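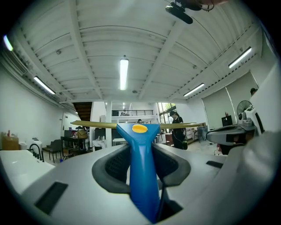 Houshang Khosravi has always maintained that a button is a promise. You press it, and whoever built the thing has promised you something will happen. His complaint, on the morning the Dommont line dropped a tray of glassware, was that he had pressed it, kept pressing it, and watched the arm go on about its business like a waiter who has decided not to see him.

# Chapter 9: The Stop That Didn't

The tray held 200 sample vials. All of them broke, along with a shelf. Khosravi was not hurt, although he had a good deal to say in the incident log, and parts of it are still quoted at Dommont when the equipment misbehaves. The more useful parts concern a cable, a relay and a change to the software, and we will spend most of this chapter on those three.

Earlier chapters treated faults as visitors. Something breaks, the machine behaves badly, an engineer finds the broken part and replaces it. That picture will get you through a surprising number of repairs. It won't get you through Dommont, where every part removed from the cell was tested on a bench and passed.

## 9.1 What was in the cell

The cell was built around an arm called Oto, bought secondhand and fitted with a two-finger gripper from Farahani. An operator could drive the gripper by hand to teach it a grasp, then let Oto repeat the grasp as often as the job required. Oto was good at this. It had completed 2000 transfers without a dropped vial, and there was a small sign on the wall saying so. The sign came down later that week.

A stop command could reach the arm by two routes:

- The **hardwired route** ran from the red mushroom button on the cell wall to a safety relay, and the relay cut power to the motors. No software was involved.
- The **soft route** ran from a button on the operator's teaching handle, through a thin signal cable, to the controller. The controller read the signal and, if it was in the right mode, told the arm to hold position.

Read the second item again and stop at the word *if*. We will be coming back to it until you are sick of it.

The teaching button had never been meant as a safety device. Its manual called it a "pause and mark" control. But it sat under the operator's thumb, while the red button was on a wall four steps away, and people use the thing under their thumb. Within a month everyone in the building called it the stop. Someone put it in the training notes under that name. By October the notes had been copied into the official procedure, and the pause button had been promoted to a job it had never applied for.

## 9.2 The sequence

The controller had been updated by its supplier, Prasia, on Aug 1, 2022. The release notes ran to two pages. On the second, below an item about the color of the menu bar, was this line:

> Handle input is now ignored during automatic playback to prevent accidental marks.

As a fix, this was perfectly reasonable. Operators had been brushing the button during playback and filling their recordings with junk marks, and they had complained. Prasia listened. It is hard to be angry with a supplier for listening, though Khosravi managed it.

The failure itself came months after the update. It went like this:

1. Oto was in automatic playback, carrying a full tray.
2. One finger of the gripper closed late, and the tray began to tilt.
3. Khosravi, holding the handle, pressed the button.
4. The signal traveled down the cable and arrived at the controller, which threw it away as instructed.
5. He pressed again, harder. (Everyone does. The controller can't tell.)
6. Oto swung toward the shelf at full speed, with the tray now hanging from one corner.
7. Khosravi dropped the handle, crossed to the wall and hit the red button. The relay opened and the arm stopped dead, a short distance past the shelf.

The hardwired route worked exactly as designed. So did the soft route, and there lies our difficulty. The late finger was an ordinary fault of the kind covered in Chapter 4, and without the rest it would have cost the company a few vials and a mop.

## 9.3 Why the first report was wrong

The first report blamed the cable. It was thin, it was bent sharply where it entered the housing, and it looked guilty. It was replaced, the button was tested, the arm paused, and the case was closed before lunch.

The test had been run in teaching mode. In teaching mode the old cable would have passed too, and when somebody finally thought to plug it back in, it did. For 9 days the cell ran with a brand-new cable and precisely the same hazard as before.

Keep this in mind whenever you replace a part and the problem goes away. You must be able to say that the problem was there a moment earlier, under the same conditions, with the old part fitted. If you can't, you have changed a part and run a test, and the two events may have nothing to do with each other.

## 9.4 Terms used in this chapter

**Protective stop.** A stop that a person may rely on to prevent injury. It must work in every mode the machine has, including the ones added after you bought it.

**Convenience stop.** Any other control that happens to halt the machine. Useful, often well placed, and under no obligation to you.

**Drift of use.** The gradual change in what people believe a control is for. It leaves no trace in the wiring diagram, so you will have to ask the people who use it.

Section 9.5 takes up the wiring of the safety relay. Before starting it, sketch both stop routes from memory and mark every point at which software could refuse the command.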